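4.3 Setting up the wrist view for grasp planning

This section covers the wrist camera settings in Etlow Planner. Complete the arm calibration in 4.2 before you start. If you have changed the gripper fingers since the last calibration, run 4.2 again first.

The planner uses the wrist view for two jobs: finding items to pick, and checking the final approach. Both jobs read the same image stream, so a poor setting here shows up later as missed grasps.

Before you begin

Stop any running task. Check that the Miah driver shows Ready in the status bar. Keep hands and loose clothing clear of the arm, as it moves in steps 3 and 7.

1. Open Setup, then Perception, then Wrist View.

2. Select your camera from the list. If the list is empty, restart the Miah driver and press Refresh.

3. Press Go to Look Pose. The arm moves at low speed to the stored pose and stops.

4. Set Exposure to Manual and enter 189. Raise or lower the value until printed items keep their detail without washed-out patches.

5. Open the fingers fully and press Capture Mask. The software records the part of the image taken up by the fingers and ignores it when it looks for items.

Note: The mask is stored for one finger opening only. For tasks that use a partial opening, capture 2 masks, one open and one at the working width. The planner switches between them by itself.

6. Draw the work region. Click each corner on the live image, then double-click to close the shape. Leave out cables, bags and anything else the arm should not reach for. Items outside the region are still used for collision checks but are never picked.

7. Press Test Detection. The arm makes 3 short moves and the software compares the results. Each item should keep the same number in the item list from one move to the next.

Caution: Do not reach into the work region during the test. The arm does not stop for hands unless a safety scanner is fitted and enabled in Sasine.

Clear containers and crumpled packets
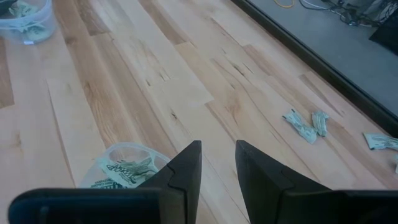 Soft packets change outline with every fold, so set Item Model to Deformable for them. The Rigid setting tends to split one crumpled packet into several small items. If two packets lie close together and are reported as one, lower Merge Distance a step at a time.

Clear plastic walls give weak depth readings. Turn on Transparent Rim for each container you want the planner to avoid, then trace the rim by hand. A container partly hidden behind a finger can be traced from a second look pose - add one under Poses and repeat step 3.

Packets inside a container are ignored by default. To pick from a container, set its type to Source. To place into it, set its type to Target.

8. Press Save to Profile. Profiles saved in Skamomano format can be loaded on another arm, but the masks are not carried over. Repeat step 5 on each arm.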